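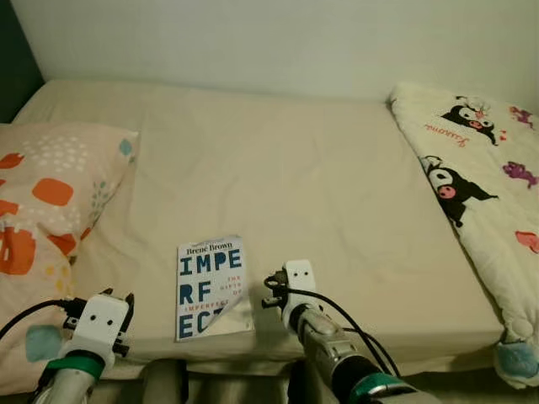

De : Gillespie Jardine
À : liste netar-teleop
Objet : Re: Livre sur le lit, démonstrations

Berhanu Wubshet a écrit :
> Je perds la prise au moment de soulever le livre.
> Faut-il jeter ces épisodes ?

Non, gardez-les si la reprise suit dans le même épisode. Bras maître plus lent à l'approche, un doigt sous la couverture côté coin relevé, puis fermeture. Le drap se plisse si l'on appuie. Coupez au-delà de 20 s d'inactivité. Objectif inchangé : 300 épisodes en mai.

G. J.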